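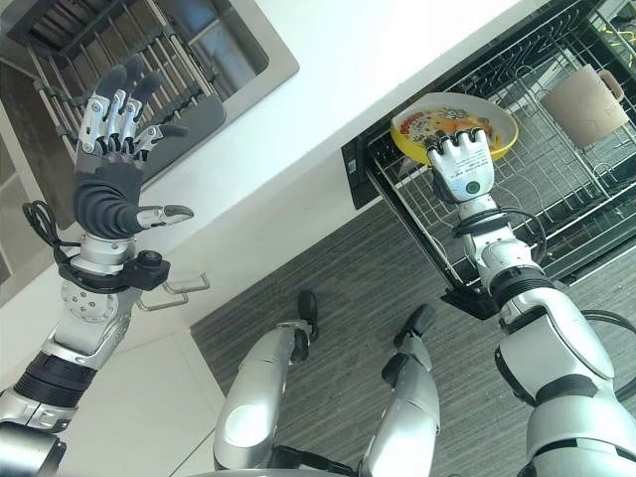
Call for Participants: Merkura Drinking Water Sensory Panel, Skikska

September
Posted by the Orau Sensory Laboratory

Orau is recruiting adult residents of Skikska for a trained sensory panel assessing the taste and odor of treated drinking water. The panel forms part of the Merkura study, which compares water from the Butt reservoir with water from the town wellfield, and with blends of the two. Panel work is paid. No previous experience in tasting or laboratory work is required.

Background

Skikska has received its water from two sources since the Butt treatment works came into service. The wellfield supplies hard water with a high bicarbonate content and very little organic matter. The reservoir supplies soft surface water, which carries more dissolved organic carbon and shows seasonal episodes of geosmin, a compound produced by certain algae and bacteria and usually described as earthy. The share of each source in the network changes with demand and pump scheduling. Households in the mixing zone may receive either water, or a blend, within a single day.

Chemical analysis detects geosmin and chlorine residuals at low concentrations but does not predict how a blend will be perceived. Customer contacts are also a weak measure. They depend on the time of year, on local news, and on whether a customer has recently moved between supply zones. A trained panel working with coded samples under controlled conditions gives data that can be compared from one session to the next.

What the work involves

The panel runs for 12 weeks. Each panelist attends two sessions a week, each lasting 90 minutes including breaks. The first three weeks are training. Session times are:

Morning group: 10:00 a.m. start
Afternoon group: 2:00 p.m. start

Panelists are assigned to one group and stay in it for the duration of the study. Please state a preference on the application form. Transfers between groups are possible during training only.

Training covers the flavor wheel used for drinking water, the recognition of reference odors, and use of the intensity scale. Reference solutions include earthy, musty, chlorinous, metallic, grassy, and salty standards. All standards presented for tasting are prepared at food-safe concentrations. Odors that cannot be presented safely in a tasted sample are presented in stoppered flasks for smelling only, and the flasks are marked accordingly.

Test sessions consist of triangle tests and descriptive profiling. In a triangle test the panelist receives three coded cups. Two hold the same water and the other holds a different one. The panelist identifies the odd sample and, if no difference is apparent, makes a forced choice. In descriptive profiling the panelist rates each named attribute in a single sample on a line scale. Responses are entered on a tablet in the booth. Samples may be swallowed or expectorated, but the chosen method must be kept the same for the whole study.

Samples are served at a controlled temperature in odorless glass with a watch-glass cover. The cover is removed immediately before smelling. Panelists smell first, then taste, then rinse with the neutral water provided and wait for the on-screen timer to end before uncovering the next cup. Unsalted crackers are available on request. They contain wheat.

Home sampling option

Panelists whose homes are inside the mixing zone may also join the home sampling component. This requires collection of a first-draw and a flushed sample from the kitchen cold tap, once a week, using bottles supplied by the laboratory. The first-draw sample is taken before any other water has been used in the home that morning. The flushed sample follows after the tap has run at a steady rate for the period printed on the instruction card.

Bottles must be filled to the shoulder, capped, labeled with the time of collection, and kept refrigerated until they are handed in at the next session. Aerators should be left in place. Do not clean the tap spout with bleach or scented products on the evening before collection. Homes with a whole-house softener, a carbon filter under the sink, or a refill tank in the attic can still take part, but the device must be declared, and a bypass sample may be requested.

Home sampling is optional and has no effect on selection for the main panel. It is paid separately.

Who can apply

Applicants should:

- be adults living in Skikska or in one of the surrounding parishes served by the same network
- be able to attend both weekly sessions for the full period
- be able to read instructions and labels in English
- be in general good health, with no long-term loss of smell or taste
- be willing to follow the conditions for attendance set out below

The panel is not suitable for people who currently smoke or vape, or for anyone taking medication known to alter taste. Applicants who are unsure about a medication may ask for the list of relevant compounds before applying. People who are pregnant are asked not to enroll, as smell sensitivity may shift during the study. Current employees of Orau, and members of their households, are excluded.

Age is not otherwise a criterion. Older applicants are encouraged to come to screening, which measures sensitivity directly. Applicants with color vision deficiency can take part without adjustment. The booths are step-free, and one has a height-adjustable counter. Please note any access needs on the form.

Screening

Eligible applicants are invited to one screening visit at the laboratory. It includes basic taste identification in water, an odor matching exercise, and a short series of triangle tests using dilute geosmin and chlorine standards. A written consent form is signed before the first sample is served.

Screening results are used to select a panel with consistent performance. A highly sensitive applicant whose ratings vary widely on repeat samples may not be selected, while an applicant of average sensitivity with stable ratings may be. Some applicants will be unable to detect one of the standards. This is common and has no medical meaning. Individual results are available on request after selection has closed.

Applicants who pass screening but are not placed go on a reserve list. Reserves may be called during training if a place becomes free. No reserves are added after training ends.

Conditions for attendance

Do not eat, chew gum, or drink anything other than water in the hour before a session. Do not wear perfume, aftershave, or scented hand cream. Lipstick and lip balm should be removed before entering the booth. Coats that have been near wood smoke or frying should be left in the lobby lockers.

Panelists with a cold, sinus infection, or hay fever symptoms should call the laboratory before traveling. A missed session can be made up once in the training period and once in the test period. Repeated absence leads to withdrawal from the panel, with payment for the sessions completed.

Discussion of samples is allowed in training, where it is led by the panel leader, and is not allowed during or after test sessions.

Payment

Payment is made per session attended, at the rate stated in the consent form, and is transferred monthly. A completion payment is added for panelists who attend all scheduled sessions, counting approved make-up sessions as attended. Screening is paid at the session rate regardless of outcome. Bus fares within Skikska are refunded against a ticket. Parking is available behind the laboratory but is limited in the afternoon.

Panelists are engaged as study participants and not as employees. Payments may be taxable, and declaring them is the responsibility of the participant.

Safety and data handling

All network samples are taken from water that has met the regulatory standard for drinking at the point of collection. Blends are prepared in the laboratory from these waters only. Each batch is tested for microbiological quality, and results are held before the batch is released for tasting. Stored samples past their hold time are discarded.

Personal details are kept separately from panel responses. Responses are stored under a participant code and reported only as group results. Home sampling results are reported by supply zone, and no street address appears in any report. If a home sample exceeds a health-based limit for any metal tested, the householder is informed directly and advised on next steps.

Participants may withdraw at any time without giving a reason. Data collected before withdrawal is retained unless its removal is requested before analysis begins.

How to apply

Application forms can be collected from the Orau front desk or requested by telephone or mail. Completed forms should state the preferred session group, supply address, any water treatment device in the home, and any food allergies. Incomplete forms will be returned once for correction. Applications are accepted until the end of September, and screening invitations are sent in the order in which complete forms arrive.

Questions about the study method should be marked "Merkura panel" and addressed to the Sensory Laboratory. Questions about a household water bill, a leak, or a current supply problem cannot be handled by the study team and should go to the customer desk.

Contact: Orau Sensory Laboratory, Skikska | © Orau. All rights reserved. | Back to top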